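About us

Maststead began in a rented kitchen with one sink, a stack of school science kits and a question from a nine-year-old: why can't the robot do the washing up? Revathi Kulkarni, who was running a lunchtime chemistry club at the time, didn't have a good answer. She wrote to Abhishek Negi, who built arms for a living, and he didn't have a short one either. They started meeting in the evenings to work on it and we have more or less been working on it ever since.

These days we are a small workshop and teaching space. We help people who use benches (school technicians, college labs, a couple of paint testers) find out which of their dull, fiddly jobs a robot arm could take on. We build, we try things out, we write up what happened, and several times a year we open the doors and let everybody come and look.

Who we are

Revathi looks after the teaching side and plans the demonstrations. If you have booked a school group, it's her voice on the phone. Abhishek is in charge of the arms, the grippers and the very large drawer of spare cables. Lavanya Pisharody came to us from a water testing lab and sets up every bench we use; she knows which tube goes in which rack and she will tell you, kindly, when you've got it wrong. Valentina Gaete writes the software that turns what the cameras pick up into something an arm can act on. Jouko Kauppinen joined in July, after years of mending lifts, and he keeps the whole place running. He also makes the cardamom buns on visit days, and we'd like it on record that they are excellent.

Our open bench days

We love these. An open bench day is a normal working day with visitors in it, so what you get is the work as it stands that week, including the bits that still go wrong. We put out coloured liquids, glassware and racks, and the arms get on with the sort of jobs a lab assistant does without thinking: picking up a tube, carrying it over to a flask, putting it back where it belongs. Doing that with see-through plastic and see-through glass on a shiny white table is properly hard, and watching people work out why it's hard is one of the best parts of the day!

We never speed anything up for a crowd. Some tasks take a while, and a surprising number of visitors (teenagers especially) will stand there willing the gripper on as if it were a penalty shoot-out. Ask anything you like while it's going. You can talk to whoever is nearest, and if they don't know they'll fetch somebody who does. 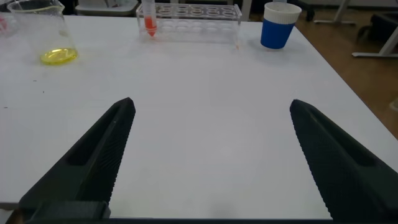
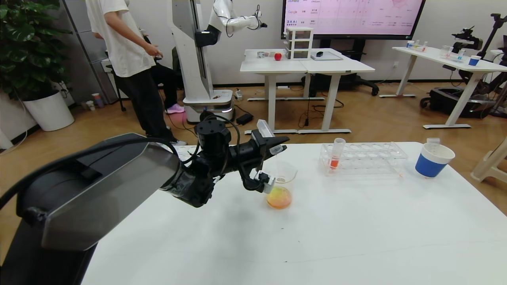
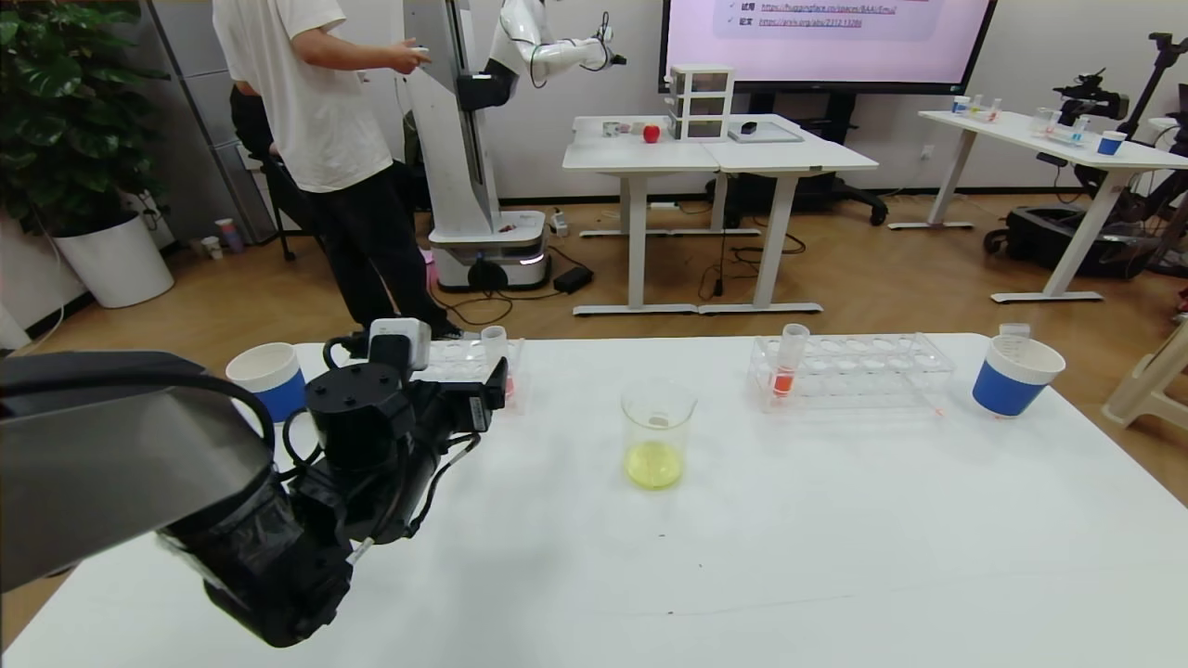 VISITS AND DEMONSTRATIONS

Glassware is the theme for the whole of this year's programme. Last year was folding and stacking, which was good fun but a bit quiet, and the chemistry teachers among our regulars had been dropping hints for ages. Beakers, flasks and tubes give us plenty to talk about. How hard can you hold a thin plastic tube? How does a camera find the rim of something clear? Why do the fingers have ridges on them? Lavanya picks strong colours, yellows and oranges and reds, so that people at the back can follow which liquid is which, and she has become a little bit obsessed with getting the orange right.

We've welcomed roughly 700 visitors since we started, from a reception class who mainly wanted to wave at the robots to a retired glassblower who stayed until we locked up and then came back with a box of odd-shaped flasks for us to try. Two of those flasks are still beating us. Abhishek takes this personally.

The next open bench day is 12th November, at our space in the Turkgate building. Come in by the yard entrance and follow the yellow arrows up the stairs, or ring the bell for the lift. There are 100 places and they are free, but please book, as the room gets warm and we like everyone to be able to see. Under-12s need a grown-up with them. There's a quieter first hour for anyone who would find the full room a bit much, so just mention it when you book.

Schools and colleges

School visits run on separate days, with up to 19 pupils at a time so that each of them gets a proper go. We begin with a job done by hand. Everyone carries a tube from one rack to another, first as usual, then with one eye shut, then wearing oven gloves. After that they watch an arm try the same thing, and the questions we get are so much better than they would have been half an hour before. Pupils then write their own set of instructions and Valentina runs a few of them. They are often very funny, and now and again one is better than ours.

We send teachers a short pack beforehand with a risk assessment, the timings and a sheet of words it helps to know. We can come to you as well if you're within an hour's drive and have a sturdy table.

Who we work with

Brurnon lend us a bench and a good deal of patience while we test new gripper fingers. Unnithan, the school supplier, keep us in racks and beakers at cost and have never once asked what happened to the last lot. Both send staff along to the open bench days, and they're happy to chat too.

Getting in touch

Use the form on the Visits page for bookings, or leave a message on the office line and Revathi will ring you back, usually the same afternoon. If you have a dull, fiddly job you'd like us to look at, tell us about it! A shaky phone video is fine to start with. Jouko would also like to hear from anyone who can get hold of Finnish pearl sugar.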